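Dristow releases Trisari 6, software that turns hand-held gripper recordings into robot motion

Rultwood, July 9, 2021 — Dristow announced today the release of Trisari 6, the new version of its software for teaching manipulation tasks to robot arms. With Trisari, a person does the task with a gripper in each hand, and the software calculates from marker plates how both grippers moved.

The main change in this version is the tracking module. It now keeps one common time line for the two grippers, so a planner receives both paths already matched. When a marker plate is hidden for a short moment, the module marks this part of the path as uncertain and does not fill it silently.

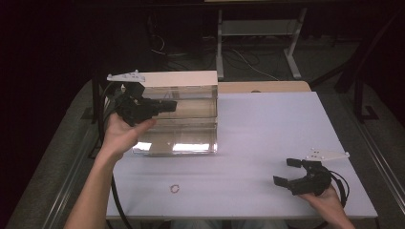 The second change concerns planning. Trisari 6 checks each recorded path against the joint limits of the chosen arm, and shows the operator which parts the arm cannot reach. In tests with our partner Gilchrist, the software processed more than 300 recordings, and 79 of them were returned to the operator with such a remark.

Trisari 6 is available from today for all customers with a valid license. Projects made with the earlier version can be opened without conversion. Support for mobile bases is planned for December.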